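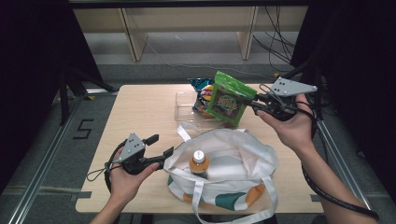 Trondcombe Mums' Craft Circle -- Members' Pages

Nov 11, 2019

The votes for the lullaby contest are in. Margarida Pacheco won with the one her grandmother used to hum over the washing up, and she gets the Talavera bowl. Nuno Seixas came second by 3 votes -- he says his own kids voted against him.

We had 142 votes altogether, which is more than the gingerbread year. A few came in after the Friday cut-off and I didn't count those, sorry.

Margarida's words are typed up on the noticeboard at the Dedberg library. The second verse is in Portuguese and I've left it that way at her request. If you entered and would like your sheet back, it's in the blue folder by the kettle until the end of November.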